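Does a Separate Cutting Board Keep a Shared Kitchen Cleaner?

Project report, Food and Households module
Janka Sýkora and Mekdes Sisay
April 2019

Background

Most leaflets on kitchen hygiene tell you to keep one board for raw meat and another for everything else. The color-coded sets sold in stores go further and give you a board for every food group. We wanted to know if people who share a kitchen follow this advice, and if the boards change anything about how they cook. We doubted it from the start, and we should say so.

What we did

We asked 10 students in two shared apartments to keep a food diary for nine days. Five of them were given a color-coded set and the other five used whatever was already in the drawer. Each evening they wrote down what they had cut, on which board, and how the board was cleaned afterward. Arnar Zoëga helped us design the diary pages.

Results

The students with colored sets used the "right" board on the first two days and then mostly reached for the one on top. Two of them wrote that they could not remember which color meant what. The chart that came with the set was still in the packaging.
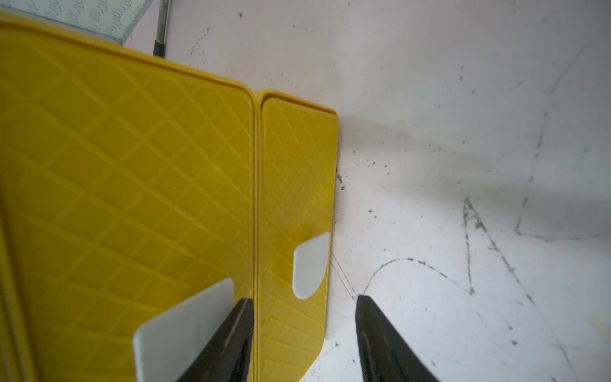
Figure 1. Yellow plastic with a raised diamond texture.

Cleaning habits hardly differed between the groups. Hot water and dish soap were the usual method in both, and a quick rinse was common after bread or fruit. So-ying Chung, who read our draft, asked if people clean more carefully when they know they are keeping a diary. We think they probably do – which makes our numbers look better than real life.

Limits

This was a small group over a short time, and we took no swabs. We cannot say that any board was safe or unsafe. We can only say that the colors did not seem to matter much once the novelty wore off, and a bigger study might find otherwise.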